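Clutetent Timing Support
Ticket: Stage split times missing from live results, November rally
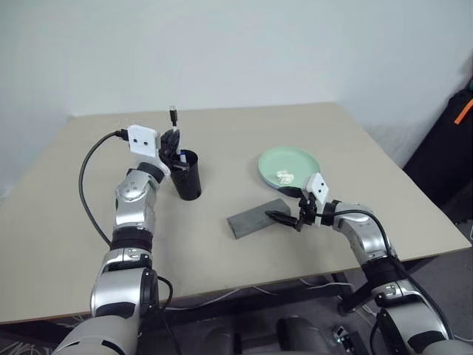
Opened by: Carol Sugden, results desk, Todby Stages
Assigned to: Babak Nikzad
Priority: high
Status: resolved

Carol Sugden, 09:12
Split times stopped showing for some cars on stage two. Start and finish times are fine for everyone. The mid-stage split is blank for car 17 and car 38, and both drivers finished the stage with no trouble reported. The public results page shows a dash where the time should be. We have stage three starting at 10:05 and would like it sorted before then.

Babak Nikzad, 09:20
Thanks Carol. Can you tell me which receiver is at the split point, and which software version it shows on the status page? Please also check whether the blank cars are in the electric class or the open class.

Carol Sugden, 09:31
Receiver is an Adevia, the older type with the separate aerial. The status page says "connected" and the last message is 09:04. Both cars are electric class. The other electric cars have splits.

Babak Nikzad, 09:38
I can see the receiver log from here. It has a passing for both cars, so the transponders were read. The passings were sent to the server but thrown away as duplicates. Please don't restart the receiver yet or we lose what is in its memory.

Farzad Salehi, 09:44
Adding myself. Babak, look at the minimum gap setting for that loop. On the Kļaviņa test event it had been left at 4000 seconds and we had the same dash on the results page. Any car that crossed the loop on the recce and then again inside that time lost its second passing.

Babak Nikzad, 09:49
Confirmed, the split loop is set to 4000. The others are at 30. Carol, did 17 and 38 go through the stage earlier this morning?

Carol Sugden, 09:53
Yes. They were both late to the recce and were let through last, just before the road closed. The rest of the class had gone through much earlier.

Babak Nikzad, 09:56
That fits. Steps for you:
Open Event Setup, then Loops.
Select the stage two split and change Minimum gap from 4000 to 30.
Press Save, then Send to server. Save on its own only changes your laptop.
Do the same for the stage three split if it shows 4000.

Carol Sugden, 10:01
Done. Stage three was wrong as well and is now 30. Stage two is still showing dashes.

Babak Nikzad, 10:03
It won't fill in the old ones by itself. I will replay the log from the receiver once stage three is under way.

Babak Nikzad, 10:26
Replay finished. Carol, please reload the results page.

Carol Sugden, 10:29
Both splits are there now. I checked 38 against the marshal's hand time and it agrees. Stage three splits are coming in as normal.

Zohreh Mousavi, 11:40
Note for the team: the event was copied from last year's file, where that loop was used for a long road section. The gap value came across with it. Kalkidan Workneh is adding a warning to the copy screen for any loop where the gap is different from the event default. Until that is released, check the Loops page by hand after copying an event.

Carol Sugden, 16:15
No more blanks on the afternoon stages. Fine to close.

Ticket closed by Babak Nikzad, 16:22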